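Wie bringt man einem Greifer das Greifen bei?

Eine Seite der Roboter-AG Brindemel, für Kinder ab 8

Du hast heute bestimmt schon viele Sachen angefasst. Eine Zahnbürste, einen Löffel, einen Reißverschluss. Dabei hast du wahrscheinlich nicht überlegt, wie fest du drücken musst. Deine Hand hat das vor langer Zeit gelernt. Als Baby hast du Becher umgeworfen und Bananen zerquetscht, und irgendwann ging es.

Ein Roboter hat keine Babyzeit. Jemand muss ihm zeigen, wie man etwas nimmt und wieder hinstellt. In der AG machen wir das mit einem Greifer, den man in der Hand hält. Er hat zwei Finger, die sich aufeinander zu bewegen. An den Spitzen sitzen blaue Polster. Eine Kamera schaut von hinten auf die Finger und nimmt auf, was sie tun. Mit den Aufnahmen übt später ein Computerprogramm.

Unsere erste Aufgabe heißt "Kiste". Darin liegen Kuscheltiere und andere Dinge durcheinander. Man sucht sich ein Teil aus, fährt mit offenen Fingern links und rechts daran vorbei und drückt dann langsam zu. 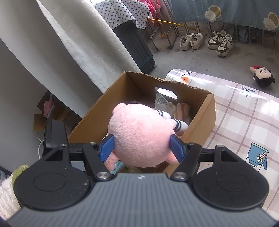
Trinidad Montoya schrieb uns dazu: Bei uns in Stokcombe waren die Kuscheltiere am Anfang viel schwerer als die Holzklötze. Der Stoff gibt nach, und man denkt, man hat das Tier schon, aber dann rutscht es weg. Wir haben 2 Nachmittage gebraucht, bis es bei allen klappte. Drückt lieber in der Mitte und nicht an den Ohren!

Das mit der Mitte stimmt. Wenn du einen Stift ganz am Ende festhältst, kippt er. Hältst du ihn in der Mitte, bleibt er gerade. Der Punkt, an dem ein Ding im Gleichgewicht ist, heißt Schwerpunkt. Bei einer Kugel ist er leicht zu finden. Bei einem Tier mit langen Beinen muss man ein bisschen probieren.

Unsere zweite Aufgabe heißt "Tisch". Dafür braucht man ruhige Hände. Ein Joghurtbecher ist nämlich anders als ein Kuscheltier: Er hat dünne Wände und einen Deckel aus Folie. Drückst du zu wenig, bleibt er stehen. Drückst du zu viel, wird er eingedellt, und im schlimmsten Fall geht der Deckel auf. Die Finger müssen auf beiden Seiten gleich weit weg sein, bevor man sie schließt. Sonst schiebt der eine Finger den Becher zum anderen hinüber.

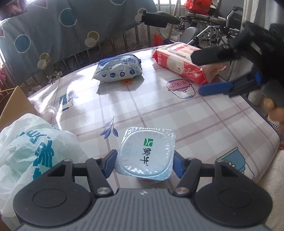
Jede Übung läuft gleich ab. Man fängt ein Stück über dem Gegenstand an, geht hinunter, schließt die Finger, hebt an und stellt wieder ab. Danach öffnet man die Finger ganz und zieht den Greifer zurück. Wer zu früh zieht, reißt den Becher mit um. Das zählt dann als Fehlversuch und kommt auf eine eigene Liste.

Nach 15 Minuten wird gewechselt, denn der Arm wird müde und die Bewegungen werden wackelig. Bis Juni hatten wir 534 Aufnahmen zusammen. Das klingt nach viel, aber ein Programm braucht viele Beispiele, und jedes soll ein wenig anders sein. Deshalb verschieben wir die Sachen zwischendurch oder drehen sie um.

Probier es selbst aus

Du brauchst eine Grillzange aus der Küche, einen leeren Joghurtbecher und ein Kuscheltier. Frag vorher, ob du die Zange haben darfst. Versuche, beides 3 Mal hochzuheben und genau an dieselbe Stelle zurückzustellen. Dann mach ein Auge zu und versuche es noch einmal - mit einem Auge kann man Abstände schlechter schätzen. Fülle den Becher danach halb mit Wasser und übe über dem Spülbecken weiter.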